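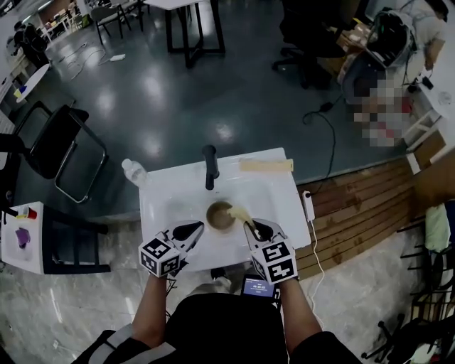
Washing Up by Hand in a Shared Student Kitchen
Project report, Household Studies module
Skindov Residential College

1. Background

The Relleo project was carried out by second-year students during the spring term. Its purpose was to examine how residents wash small items of tableware by hand, and to recommend a routine that uses less water without leaving residue on the dishes. Skindov Residential College has no dishwasher in its shared kitchens, and bowls and cups are washed one at a time throughout the day. Complaints to the residence office most often concern bowls left in the sink with liquid still in them.

2. Method

Residents were asked to keep a washing diary for the length of the study. Each entry recorded the item washed, what it had contained, the time it had been left standing, and whether the sponge or only running water was used. The diaries produced 157 usable entries. A further group of entries was set aside where the contents of the item had not been written down.

Eight bowls of the same pattern were then soiled with a measured quantity of broth, tea or thin gravy and washed under two routines. In Routine A, the bowl was emptied, rinsed under the faucet and wiped. In Routine B, the bowl was left in the basin with 200 ml of water, and the sponge was worked along the rim before the bowl was emptied. The inside was wiped last in both routines. Water was collected in a jug and measured after each wash.

3. Results

Of the diary entries, 104 concerned bowls or cups that had held a liquid. Residents generally wiped the inside with care and gave little attention to the rim – the part of the bowl on which most dried residue was found at inspection.

Routine B used less water than Routine A for all three liquids. The difference was greatest for gravy, where Routine A often required a second rinse. For tea the difference was small, and the group does not consider it important in daily use. Sponges bought from Jindport held their shape through the whole study, although two had to be replaced after being used on a baking tray by mistake.

4. Limitations

Only one pattern of bowl was tested, and it had a smooth, rounded rim. Bowls with a folded or ridged edge may give different results. Water temperature was not controlled – the supply in the Chukwu wing varies with demand in the early evening.

5. Recommendations

The group recommends that Routine B be adopted for bowls that have held soup, broth or sauce. Sponges should be rinsed, squeezed and stored outside the basin after use. The residence office has agreed to display the routine beside each sink from September, and the washing diary will be repeated with the next group of residents.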